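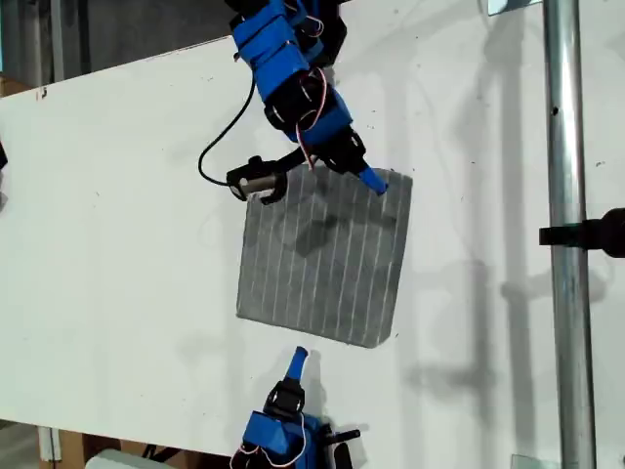 What is the best way to look after cleaning cloths so they last?

Wash them on their own, in warm water, with half the detergent you think you need and no fabric softener at all, then let them dry in the air.

I have given that answer so many times at the front counter that Hòa Hứa has threatened to have it printed on the back of my cardigan. But the question keeps coming, and with the holidays upon us and kitchens working overtime all over Stamow, it seemed a good moment to set down everything I know about the humble gray cloth — folding included, as I do have opinions on folding.

Let me begin with the washing. The soft, fuzzy sort of cloth picks up dust so well that it will also pick up every bit of lint from whatever shares the machine with it. Put one in with a bath towel and you will be pulling fluff off it until June. I keep a mesh bag on a hook beside the washer at home, and the cloths go straight into it as they get dirty. When the bag is full, in it goes. Fabric softener leaves a coating behind, and a coated cloth will push water along a countertop without soaking any of it up, so please leave the bottle on the shelf. The same goes for dryer sheets.

If you already have a stack of cloths that smear, don't throw them out yet! Soak them for an hour in a bucket of warm water with a good splash of white vinegar, rinse them well, and run them through a plain wash. Matilde Paiva brought me a bag of hers last winter that she was ready to give up on, and most of them are still in service. The two that weren't became shoe rags, and very good shoe rags they are.

Edges are the next thing people ask about. A cloth that has gone a little frayed and soft around the border still has plenty of work in it. Snip the long threads with scissors and never pull them, or you will have a ladder running halfway across. If the hem itself has let go, a quick zigzag stitch will hold it. Đức Kim is at the sewing table in the Larmont Street room every Tuesday morning and will show anyone how to do it, and he is a good deal more patient than I am with a jammed bobbin.
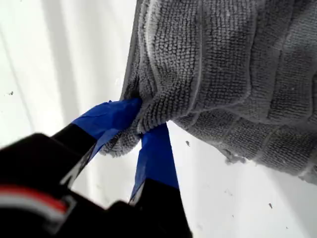

The Oler Neighborly, Issue 207

Now, towels. The nubby gray kind with little raised loops is a favorite of mine for dishes and for wiping down the stove, and the one with lines dividing it into panels has a nice side benefit when it comes to folding, as you can use the lines as a guide. Pick it up by a corner, give it one firm shake, and lay it on a clean flat surface. Smooth it outward from the middle with the side of your hand. Bring the two short sides together, then fold once more, and you have a tidy packet that will stand on its edge in a drawer. I stand mine up like file folders. Khải Đinh rolls his and keeps them in a basket by the sink, and we have agreed to stay friends about it.

Do let them dry all the way before they go into the drawer. A towel that feels dry in the middle can still be damp along a seam, and one damp towel will sour a whole stack by the weekend. I hang ours by a corner overnight, with a bit of space between one and the next, and fold them in the morning while the coffee is on.

As for sorting, I am a believer in giving each room its own pattern or color. Stripes for the bathroom, plain for the kitchen, loops for dishes only. My late aunt used a laundry pen and wrote a K or a B in the corner, and that works just as well if all your cloths came out of the same package.

A word about the drive, too, while I have you. Thanks to all of you, 1286 washed and folded cloths and towels have gone out from Larmont Street this year to families setting up a first home, along with soap and a bucket for each household. Tín Nghiêm has kept the tally in his green notebook, and he tells me we would dearly like to reach 1788 before summer. Clean, used cloths are very welcome, frayed edges and all. We can't take anything that has been used with motor oil or paint.

Drop-off is at the side door of the Đỗ Building, in the blue bin under the porch, any day before six. If you'd like to come and fold with us, the next folding evening is on December 21, 2023, beginning at half past six. There will be ginger cookies and a large pot of tea, and Hòa has promised to bring the good radio. Please come in by the side door, as the front one sticks terribly in the cold.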